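Food Safety and Handling — Week 3 notes
Topic: cold holding, ready-to-eat foods, small cafes
22 August 2021

Read before the tute. Bring the Illeck worksheet, filled in, not blank like last time.

Where we got to
Last week was hot holding. This week the cold side. Same idea from the other end: germs you can't see, smell or taste, growing faster the longer food sits in the middle temps. In Australia the line is 5 degrees or colder, 60 or hotter. Everything between is the danger zone. Learn those two numbers, they come up in every assignment.

The 2 hour / 4 hour rule
For ready-to-eat food that has been between 5 and 60:
Under 2 hours total — use it or put it back in the fridge
2 to 4 hours — use it now, can't go back in the fridge
Over 4 hours — bin
The word people miss is TOTAL. Time adds up. Prep bench plus delivery van plus display cabinet. Half an hour here, an hour there, it all goes on the one clock. Putting it back in the fridge does not start the clock again.

Ready-to-eat
Means no cooking step left before someone eats it. Salads, cut fruit, sliced meats, filled rolls, cream cakes. No kill step so whatever gets on it stays on it. Hence the fuss about hands, boards, knives, tongs.

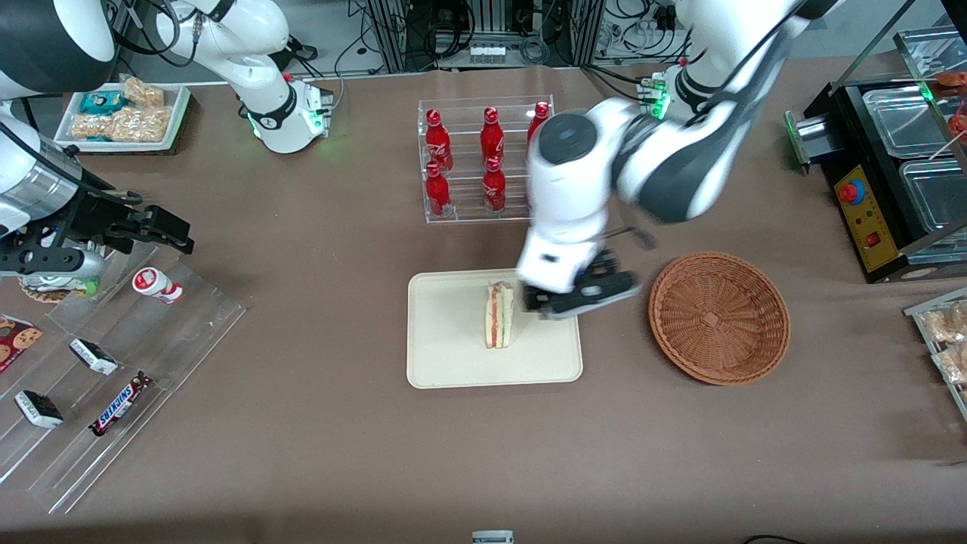
Fillings are where most of the risk sits. Bread on its own is dry and pretty forgiving. Add ham, chicken, egg, soft cheese, cooked rice, and you have moisture plus protein and now it's potentially hazardous. Salad veg gets forgotten — leaves and tomato come in with soil on them, wash before cutting not after. Cut tomato keeps cold like anything else.

Order of work, cold bench
Hands first. Then clean, then sanitise (two steps, people keep writing one). Take out small lots of filling, leave the rest in the fridge. Raw meat nowhere near this bench. Finished items straight to cold, dont let them pile up while you do the whole order.

Gloves: not magic. Dirty glove = dirty hand. Change between jobs, and after the phone, the till, your face.

Case: Tosirholm
Small lunch caterer, office orders. One August order was 680 filled rolls. Six staff on the bench, one walk-in fridge, van with no cooling. Started filling at 6 am, van left at 9, lunch served at noon. Finished trays stacked on the bench till the van came. Work out the total time for the first tray. Then for the last one. Which would you serve? Where would you spend money first, the van or the fridge? No single right answer to that bit but give reasons.

Probe thermometers
Must be accurate to within 1 degree. Clean and sanitise before and after each use. Check it in ice slurry, should read 0. Let the reading settle, write it down straight away. A log filled in all in the same pen at the end of the day is pretty easy to spot. We will use the Ikeo loggers in the prac, 15 min intervals, instructions are in the drawer with them.

Allergens (just a start, proper lecture later)
Shared knives and boards are the usual culprit. Also the spread tub, crumbs get in. If you swap a brand of bread or mayo, recheck the label every time. Sesame and soy turn up where you don't expect them.

Reading
Nowicki reader, chapter 6, skip the section on canning
Standard 3.2.2, the parts on storage, processing and display

For next week
Tosirholm timeline drawn up, one page, hand drawn is fine
Illeck worksheet Q3 onward
Closed shoes for the prac, you wont be let in otherwise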